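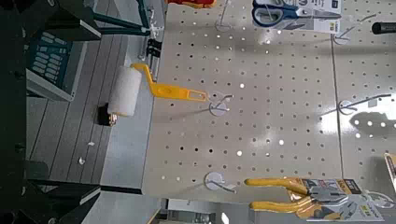 Hi all, and sorry for going quiet since January. I've been meaning to write up how the hanging-goods collection is going, and Erlinda's message (quoted further down) has finally shamed me into it. The short version is that we're getting there, slowly, and that pegs are horrible. I went into this thinking the pick would be the hard bit and the hanging-up would be a matter of running it backwards. Ha! Getting a thing off a peg is mostly forgiving. You can come in a bit low, drag the wire about, and it still comes free. Putting it back means finding a hole or a slot with the end of a thin bit of wire, and half the time your own gripper is in the way of the view. The little paint roller with the yellow handle is my favourite of the lot, as the slot near the end of the handle is nice and long and gives you some slack. The carded scissors and pliers give you a good deal less, and I have said some rude things to both of them.

Erlinda Evangelista wrote:
> Hello everyone,
> I've been going through the first batch from the Toltach cell and
> have a few things to ask before I train on any of it.
> First, do you want the wrist view turned upright before it goes in?
> The board is sideways in everything I've opened and I don't know if
> that's on purpose.
> Second, there are long stretches where the arm just hovers in front
> of the board. Are those the operator thinking, or is it lag? If it's
> thinking I'd like to trim it.
> Third, how are you choosing which hook things go back on? In the
> Wumlow data it was always the same hook and the policy learned the
> hook and nothing else. I'd hate to do that twice.
> And are you keeping the fumbled ones?
> Erlinda

Right, in order.

Sideways: leave it alone please. It's how the wrist camera sits on our mount and it's the same for every episode, so the network can get used to it. Dindo did turn a few upright early on to make them easier to look at, and then we had two kinds in one folder and a very confusing afternoon. Those are gone now. If you want them upright for your own viewing, do it in the viewer and don't save.

Hovering: it's thinking. Well, it's mostly me thinking. Dindo Manalastas is much quicker on the leader arm than I am and his hovers are short. I'd trim anything over 3 seconds at the start of an episode, but please don't touch pauses in the middle, when the wire is close to the slot. I slow right down there because I'm waiting to see which way the thing is swinging, and if you cut that out the policy will just charge in. We tried it on the old Rafferty set and it knocked nearly everything off the board.

Which hook: yes, I remember Wumlow, I still have the headache. What we do now is leave some hooks empty on both panels, and before each episode the script tells the operator which item to take and which empty hook it goes to. We move the hooks themselves every 10 episodes. It's fiddly and it hurts your thumbs, but the difference between a board that changes and one that doesn't is enormous. We also let the light vary. Some of the holes in the pegboard glow when there's light coming through from behind, and the first policy seemed to think a bright hole was a target, bless it. So we shift the lamp when we shift the hooks.

One thing you didn't ask, but I'll say it anyway. Watch out for hook shadows. The wires throw a thin line on the white board and in a small picture it looks an awful lot like a second wire. I've caught myself steering for one. I don't have a cure for this except more data with the lamp in different spots. If anybody on the list has dealt with it properly I would love to hear from you.

Fumbles: keep them, but label them. We have 66 episodes in the second batch so far and every one has a note saying whether it was clean, recovered, or dropped. Recovered ones are gold, I think, the sort where the card catches on the wire tip and you back off and go again. Drops I'd hold out for now. Dindo disagrees and thinks the first part of a drop is perfectly good data up to where it goes wrong, and he may well be right, but then one of us has to sit and mark where that is and I know who it will be.

The batch goes up to the Tenuro share tonight, in the same layout as last time, except that the hook numbers are now in the notes file and no longer in the episode name. Sorry if that breaks your loader. It broke mine.

Still to do on our side: more small carded things, more from the right-hand panel (we've been lazy and favoured the left, it's easier to reach), and 2 more operators if I can talk anyone into it. You need patience and you can't mind being beaten by a paint roller. Shout if you're passing and fancy a go.

Cheers for reading the first batch so carefully, Erlinda. Let me know if the notes file opens all right at your end.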